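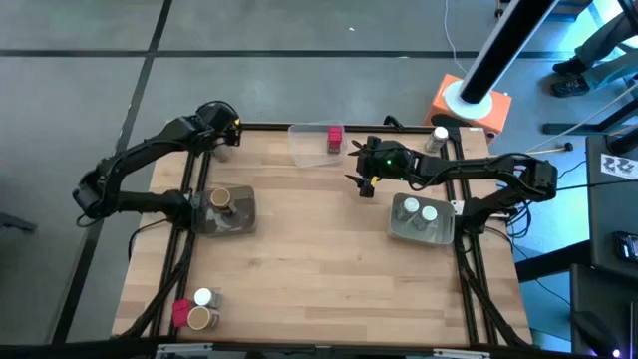 # Sorting spices into bins: by use or by lid size?

**okitchen_negi** — 2020-02-23

I'm redoing our spice storage and I'm partway into it. Right now the table has two gray see-through bins, one on each side, and a shallow clear plastic one at the back. One gray bin has two shakers with round white lids. The other has a single jar with a tan-brown lid. The container with the red rectangular lid is by itself in the clear one. A few more are loose on the table, and the rest is still in the cupboard.

My plan was to sort by what we use together. Baking stuff in one bin, daily cooking in the other, and the shallow one for whatever is open and needs finishing. My wife thinks I should sort by container size so the bins pack better. We have a shelf that is 39 cm deep, so either way the bins go in one behind the other and the back one is harder to reach.

Which way did you go, and did you stick with it?

Omprakash

---

**sunita_k**

By use. I tried size first. It looked good on the shelf and then I spent every evening pulling out two bins to get cumin and turmeric, which I use in the same pan at the same time.

One thing I would change in your setup is the red lid one. Those rectangular containers fit well against a straight wall, and your gray bins have rounded corners. Leave it in the clear container and put others like it next to it. Round jars can go in the gray bins.

---

**Econ_Pan**

Disagree with Sunita on this. By size works if you label the lids. You look down into the bin, you read the lid, you take the jar. It doesn't matter what its neighbor is.

Mixed heights are what cause trouble. Short jars get lost between tall ones, and if a bin is only half full the jars tip when you pull it out. You can see it with the tan-lid jar in your picture, it's leaning already. Put five or six of the same kind in there and they hold each other up.

— Panagiotis

---

**okitchen_negi**

It's leaning because it's the only one in there. Once the bin is full I don't expect that to be a problem, but I take the point about heights.

How do you label the lids? Some of mine are dark and marker doesn't show.

---

**Econ_Pan**

Round white stickers, 25 mm, black pen. For the white lids you can write straight on the plastic if you don't mind it being permanent. I do mind, so I use stickers on everything.

Also write the date you opened it. Small, under the name.

---

**mgoel528**

I'm going to be the third opinion. Don't use bins for spices you cook with daily. Put those on a tray or a small rack by the stove and keep the bins for refills and the odd things you buy once for one recipe.

I had three Horkow bins for this and it was too much handling. Bin out, jar out, jar back, bin back. After a month the jars just lived on the counter and the bins were empty on the shelf.

---

**sunita_k**

By the stove is the worst place for them, Mohit. Heat and steam. My paprika went brown and caked up in one summer when I kept it there.

---

**mgoel528**

I said by the stove, I didn't say over it. Mine are at the far end of the counter and they are fine. I go through a jar of chili powder before it has time to go bad.

---

**sunita_k**

OK, at the far end of the counter I have no argument. Over the burner is where a lot of people put the rack.

---

**d_shukla**

A few practical things from doing this twice:

- Wash and dry the bins before you load them. Spice dust sticks to plastic, and static makes it worse.
- Put a strip of shelf liner in the bottom. It stops the sliding and you can lift it out to clean.
- Check that shaker tops are fully closed before you lay anything down or tip a bin.
- Measure the height with the jar in the bin. I bought a set from Treltach, measured the bins only, and the jars stuck up too far for the shelf above.
- Don't buy more bins until everything has been out of the cupboard once. I threw away a third of what I had.

On the main question I'm with Sunita, by use, but only for the front bin. The back bin can be sorted any way you like because you will only go in there once a week.

Deepak

---

**okitchen_negi**

That front and back split makes sense. So:

1. Front gray bin: daily cooking, with the white-lid shakers going in there.
2. Back gray bin: baking and refills, sorted by height.
3. Shallow clear one: rectangular containers only, on the shelf below.

I'll get liner this week. Does the thickness matter?

---

**d_shukla**

Thin is better. The thick ribbed kind makes narrow jars wobble. I use the plain one from Bendard, cut with scissors.

---

**Econ_Pan**

I still say you will be re-sorting the front bin by June. "Daily" changes with the season. In winter we use cinnamon and cloves all the time, and then they sit untouched until it gets cold again.

---

**sunita_k**

Then he swaps two jars. It takes a minute.

---

**Econ_Pan**

It takes a minute if you remember to do it. My brother has had pumpkin spice in the front of his since the fall.

---

**mgoel528**

Omprakash, what is in the red lid one? If it's something you use in big amounts, like chili, it might be worth moving it to a wider jar so you can get a spoon in. I put mine in a 200 ml jar from Chaturvedi and kept the old container for topping up.

---

**okitchen_negi**

Chili, yes. We shake it most of the time but a spoon would be easier for marinades. I'll look for a wider jar when I get the liner.

Going with the front and back split for now. The stickers too, on every lid. I'll post again when the cupboard is empty and I know how much there is.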